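Store Layout and the Shopper's Path
Week 3 handout: Fresh departments

Welcome back! Last week was all shelving and aisle width, and I know a few of you found the arithmetic dry. This week is my favorite of the whole course, so bear with me if I run on.

Why produce comes first

Walk into most supermarkets and you meet fruit and vegetables before anything else. On paper it makes little sense. Soft, easily bruised goods go into the cart first and cans go on top of them. Stores do it anyway, and the usual explanation is mood: color and freshness at the door set up how a shopper feels about everything that follows. Keep that explanation in mind, but please treat it as a claim to be tested. We'll pull it apart in the seminar.

The Cidcombe exercise

Our running case is the Cidcombe store, a mid-sized grocery with 1,363 square meters of selling floor. Of that, 437 square meters go to fresh departments (produce, bakery, fish). Work out the share before class. It comes to a bit under a third, and I'd like you to think about whether that feels generous or tight for a neighborhood where many households shop on foot and carry everything home.

Then look at the floor plan in your packet and trace the path of three shoppers: one with a full weekly list, one who wants milk and nothing else, and one who has no idea what's for dinner. The third one is the most fun! That person is making decisions in front of the goods, and small choices in the display can change what ends up in the basket.

Terms you need

Facing: one unit of a product visible at the front of a shelf. Produce people use the word loosely, and for loose goods we talk about bin width.

Color blocking: placing contrasting colors side by side so each one stands out. Green next to green tends to blur from a distance.

Adjacency: what sits beside what, and whether one helps sell the other. Basil by the tomatoes is the classic case.

Shrink: stock lost to spoilage, damage or theft. A deep, heaped bin looks wonderful and can be murder on shrink, as the bottom layer carries all the weight.

Stepped displays

Raising each row behind the one in front lets a shopper take in several products from one spot. It also cuts down on how deep any single bin has to be. The Shenoy reading is very good on this (pages on sight lines especially), though I think it underplays the problem of reach for shorter shoppers and anyone using a wheelchair. Bring a counterargument if you disagree.

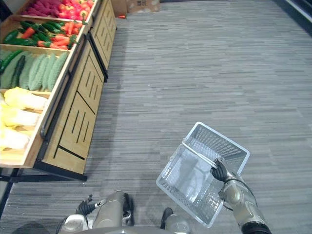

Senthil Ramasamy

Stepped bins with imitation vegetables let you study arrangement with spoilage out of the picture. Red peppers with a little yellow and orange among them make a good starting point for talking about color blocking: does a touch of a second color lift the first, or muddy it?

For next time

Read the Brongate chapter on bakery placement and smell. Visit any grocery store, ideally on a Sunday when it's busy, and sketch the produce area from the entrance. Rough pencil is fine. Mark where people slow down, where they turn, and where carts get stuck. Compare it with a partner's sketch and write 2 paragraphs on the biggest difference between them.

Sketches go in the tray by my door before class.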